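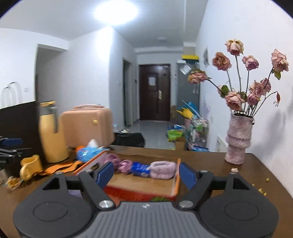
Prapai's first comment, before I'd even found a pen, was that two of these would do her more good than one really good one, and could we please start with the price. So we started with the price.

Brollska hand-held gripper, review meeting
Thursday, October
Minutes by Heledd Sayce
4 min read

Present: Nia James (chair), Hywel Bevan, Berwyn Rosser, Prapai Ruangrit, and me, typing. I've written these the way I talk again, sorry Nia.

1. Price

The Brollska rental is $800 a month per kit, and a kit is the hand-held gripper, the charger, the carry case and the upload account. Prapai wants two so that people can work in pairs on the home tasks. Berwyn asked if the second one comes any cheaper. I had the Brollska quote open and it doesn't say, so I'm going to ask. Hywel thought we should ask about buying outright while we're at it (he always does, and one day he'll be right!).

Nia reminded us that Sturel is still on the table too. Their quote came in lower but leaves out the upload account, and Berwyn had already priced that separately and said the gap mostly closes. He'll send the spreadsheet around.

2. How the trial went

We had the Brollska kit for 19 days. Hywel and I did most of the home sessions, and I loved it more than I expected to. Small soft stuff was the bulk of it: scrunchies, hair bands, anything fluffy that you'd lift out of a shallow box and put back again. I found the squeeze natural after one afternoon, and I don't have big hands. Hywel says his wrist was sore by the second evening and that he'd want a strap, or at least a rule about breaks. Nia asked him to write down how long he was going before it bothered him. He thinks it was under an hour but he didn't time it.

We logged 77 sessions in all. Prapai went through the uploads and threw out the ones where we moved too fast and the box went blurry. She wants us to slow down on the way in, especially over soft things, and she'd like that put in the instructions in large type. I'm guilty of most of the fast ones, and I said so.

Pads: Berwyn likes them. Crinkly packets are still a pain, in his view, and he'd like to try a softer pad if Brollska makes one. I said I'd add it to my email.

3. Where we use it

Long talk about tables. Prapai prefers them lived-in, with a vase of dried roses or a bottle or whatever happens to be there, and she does not want people tidying up before a session. Berwyn worries about knocking things over. We went back and forth on this for far too long and ended up with Prapai's version, plus a line telling people to move anything they'd be upset to break.

Hywel brought up lighting. Bright hall lights behind the table bothered him on a couple of evenings, and he wondered if sessions should be daytime only. Prapai said no, she wants both. Left as is.

4. Support

Mixed feelings here. The Brollska help line picked up quickly both times I called, and the person knew the kit. The second call was about a stuck upload and took most of a morning to sort out, which was a bit much. Berwyn had the same upload problem and fixed it by restarting everything, so he's writing that up for the rest of us. Nia wants something in the contract about a replacement if a gripper fails, and she won't sign without it.

5. Decisions

Go ahead with Brollska for two kits, as long as the replacement wording is in there. Bellberg stays on the list for a look next year. Sturel gets a polite no from Nia once Berwyn's spreadsheet has been around.

To do
Heledd: email Brollska about second-kit price, buying outright, softer pads, wrist strap
Hywel: notes on his wrist and how long each stint was
Berwyn: spreadsheet, restart write-up
Prapai: new instructions, slow part in large type
Nia: contract wording, then Sturel

Next meeting is at 10 in the Lewis room. Hywel is bringing the charger back, please, it's the only one we've got.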